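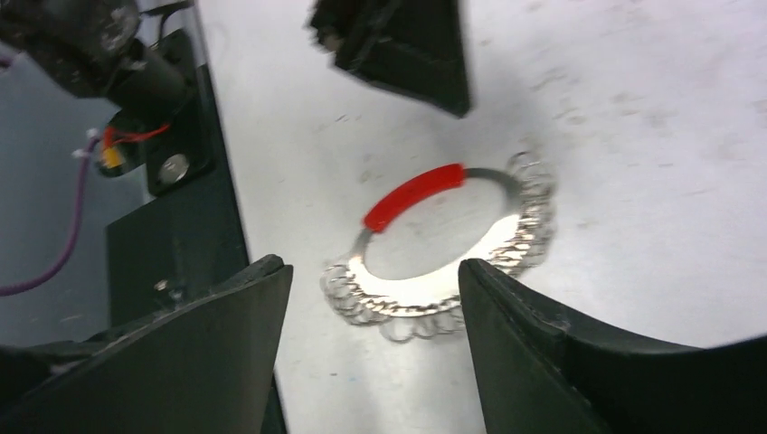 Sunday, March 31, 2024

I finally sorted the small rings today. They were in the tin from Hà for so long, together with old buttons and two broken clasps, and every time I needed one for a key I had to pour out everything on the table. Now they are threaded on the big hoop, the one with the red sleeve, and I can take it in my hand like a bracelet.

My fingernails are suffering. A split ring does not want to be opened, and after the first few I went to look for a butter knife. Toàn Ông called in the middle of it and I talked with him with the phone on my shoulder, so my neck is hurting also. He asked if I still have the spare key of the cellar in Fleston. I have it, but I did not know which one it is - four keys look the same to me. Tomorrow I will put a label on each one.

I like how the hoop sounds when I move it. It reminds me of my aunt, who carried all the keys of her shop on her belt, and we children always heard her before she came in.

In the evening I made rice soup with too much ginger. Hòa Vi ate two bowls and said nothing bad about it. The clasps I threw away. The buttons I put back in the tin, I do not know for what.

Recent entries
The drawer under the stove
A letter from Greltar
October rain and the bicycle
Seventeen jars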